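Chapter 5
Strings, Translators and Other Moving Targets

Software is written in one language and complained about in many. The desktop calendar Pukent shipped its first release with 833 translatable strings, of which two were the word "May": one the month, the other a grudging permission. Every translator was handed both, with no note saying which was which.

By the next release the count had reached 1,471, and the Clurville mailing list had settled into its natural state — an argument about plurals.
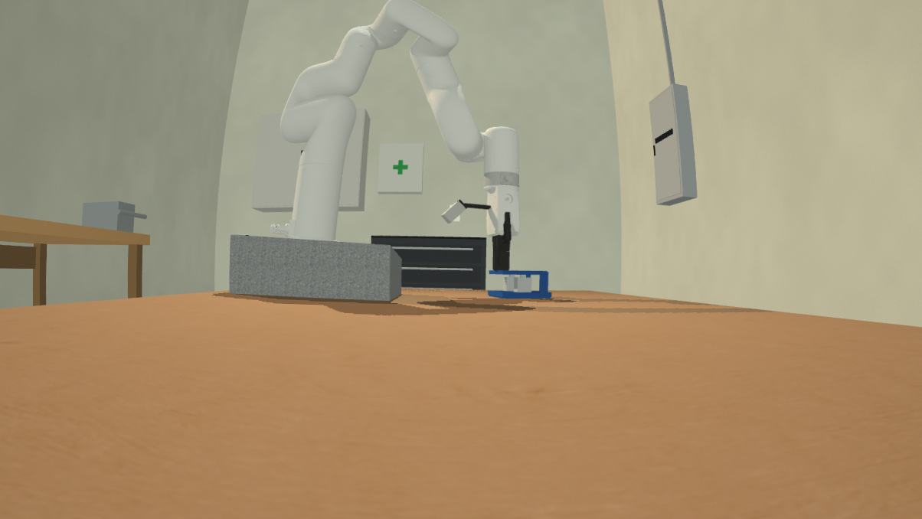 Apolinar Beltrán wrote to the list that he would happily translate any sentence in the program, provided somebody gave him a whole one, and that "%d file(s)" was a shrug with brackets round it.

This chapter takes his complaint seriously. We begin with message catalogues, move on to plural rules, and leave dates until section 5, when the reader will be harder to upset.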